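Newsroom > Interviews > Manipulation and Data

Packing by example: Dewanti Ismail on collecting demonstrations at Etarby

3 June 2026

Dewanti Ismail runs demonstration collection for Etarby, a small group in Vornville that trains arm policies for light packing. The product is a controller that puts soft, badly shaped goods into open boxes. The raw material is a large number of short recordings in which a person guides the gripper through the task while a wrist camera and the joint encoders log everything.

She has 184 accepted episodes for the current task, which she considers a small set. "The first 40 were thrown away," she said. "The operators were fine. The instructions were bad. I had written 'place the item in the box' and left it at that, so one person dropped from height, one person pushed the item down with the fingertips, and a third let go halfway over the rim. All of those are legal readings of the sentence. A model trained on them averages the three, and the average of the three is a bad placement."

The written protocol now runs to 2 pages. It fixes the start pose, the approach direction, the point at which the fingers may begin to close and the height at which they may open. It says nothing about speed. Ismail tried a speed limit in May and took it out again, as operators watched the readout and stopped watching the item.

Lightweight packaging gets most of her attention. A rigid carton gives the same outline from almost any side, so a policy can get away with learning one grasp. A wrapper doesn't hold its shape between trials. "You squeeze it, it has a new outline. You put it back for the next episode and you have, as far as the camera is concerned, a new object," she said. "That is useful, up to a point. I want variation in the item. I don't want variation in what the operator thinks the task is."

The camera sits close to the fingers and travels with them, so the box and the items change size and position throughout an episode. Motion blur is kept in the training set. Ismail used to filter blurred images with a sharpness threshold and found that she was mostly deleting the fast part of the reach, leaving a jump in the data between the start pose and the grasp.
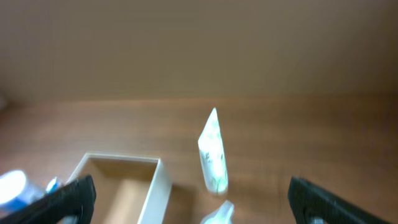 Oei, who reviews were sent to for a second opinion during the spring, would have kept the filter and lowered the threshold. His position is that a policy can learn from blurred input only if the blur at run time has the same character, and that a different exposure setting on the deployed camera would break this. Ismail accepts the argument. Her answer was to lock the exposure on both sides and record the value with every episode.

Asked what an episode contains, she listed the camera stream, joint positions, commanded gripper width, measured gripper width and a label for the outcome. The two widths are logged separately on purpose. "With a soft item, the command and the measurement tell you different things. If the fingers stop before the commanded width, there is something between them. If they don't, either you missed or the item has folded flat. We had a whole batch with only the command saved. I could not tell a grasp from a miss without watching every recording."

Outcome labels are assigned by a second person, working from the recording alone. The labels are success, partial and failure, and a partial must carry a note. An item resting on the rim is partial. An item in the box but dropped from above the allowed height is also partial, even though it is in the box. Operators complain about the last rule more than any other.

Failures stay in storage but are not used for plain imitation. Recoveries are. If an operator closes on nothing, opens again, adjusts and then gets the item, the full episode goes in, with the missed attempt marked so that training can mask it. "A clean set gives you a policy that has never seen itself be wrong," Ismail said. "It drifts 5 millimeters to the side and has no idea what to do, as it was never there before. You need someone to have been there."

Clutter is handled by a schedule. Each block of episodes has a layout sheet giving the box position and the number of other objects allowed near it. Between blocks the box is moved and turned. Within a block only the items move. She would like to randomize everything on every episode but the reset time makes it too expensive — resetting already takes longer than the demonstration itself.

The next block will be recorded at a second site in Zokedville, with a different table and different lamps. The protocol and the exposure value go with it unchanged. She plans to hold back every Zokedville episode at first and use them only for evaluation, then add them in small portions to see how many are needed before the success rate stops moving.

Comments

gripwidth: We made the same mistake with saving only the command. Is the measured width filtered before you log it, or raw?

D. Ismail: Raw. We filter at training time so that we can change our minds.

marrow_k: Masking the missed attempt makes sense, but where do you end the mask? At the point the fingers reopen or when the arm starts to correct?

D. Ismail: At reopening. The correction is the part we want.

tableside: Would be good to see the layout sheet published.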